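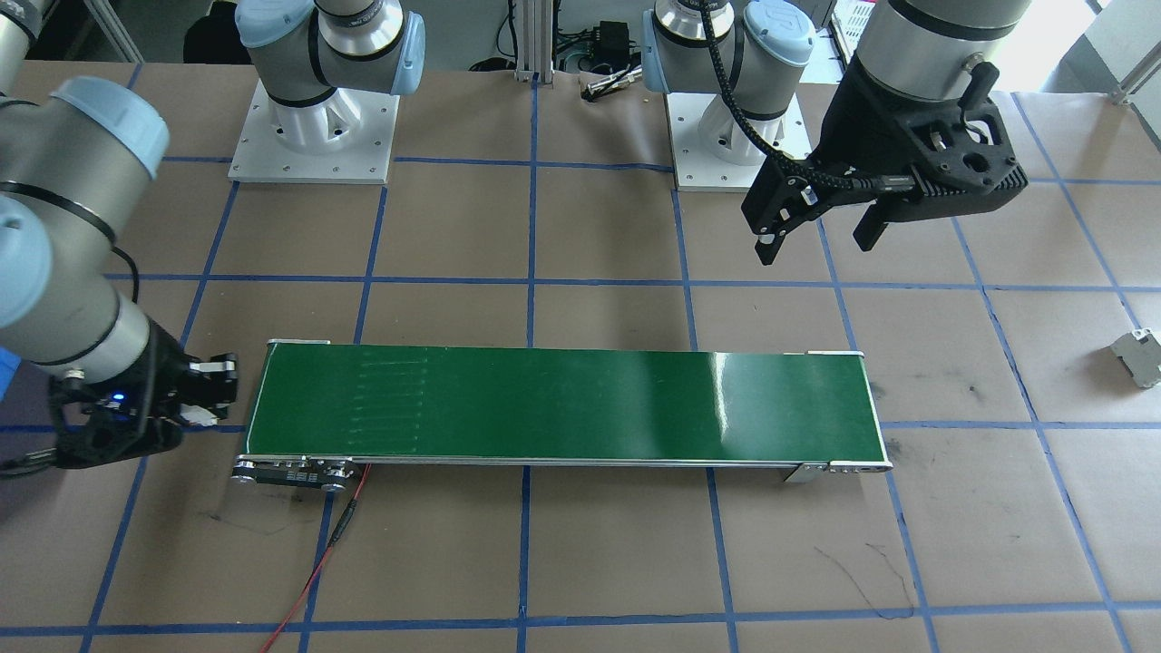

Conveyor belt

A conveyor belt is a loop of flexible material that moves over two or more rollers and carries goods from one place to another. At least one of the rollers is driven, usually by an electric motor, and it is called the drive pulley. The others turn freely and are called idlers. Belts are used in mines, bakeries, airports, post offices and shops.

Construction

Most belts have two layers. The inner layer, named the carcass, gives the strength and is commonly woven from polyester or nylon. The outer layer, the cover, protects the carcass and touches the load. Rubber covers are usual for stone, coal and grain. For food and parcels, covers of PVC or polyurethane are preferred, as they can be washed easily. The two ends of the belt are joined by heat, by glue or by metal fasteners.

The belt is supported from under by a flat bed or by a row of idlers. On long bulk conveyors the idlers are set at an angle, so that the belt takes the shape of a trough and the load doesn't fall from the sides.

Tension and tracking

A belt which is too loose will slip on the drive pulley, and one which is too tight will wear out the bearings. The tension is adjusted with screws at the tail end or, on longer machines, with a hanging weight. Tracking means keeping the belt in the centre of its pulleys. Many pulleys are made slightly thicker in the middle - this is known as crowning - and the belt moves by itself toward the thicker part.

Use at Clulthorpe

The quarry at Clulthorpe replaced its trucks with a belt line to the rail siding at Celville. The line is 1000 metres long and rises 30 metres. It is carried on 103 steel supports, and in normal operation moves around 155 tonnes of crushed stone per hour. The belt was supplied by the firm Yüksel. A second line, toward Prerndale, was planned but not built.

Safety

The most dangerous place is the nip point, where the belt meets a pulley. Guards are fitted there, and a pull cord along the side of the conveyor allows a worker to stop it from any position.

See also

Bucket elevator
Roller conveyor
Moving walkway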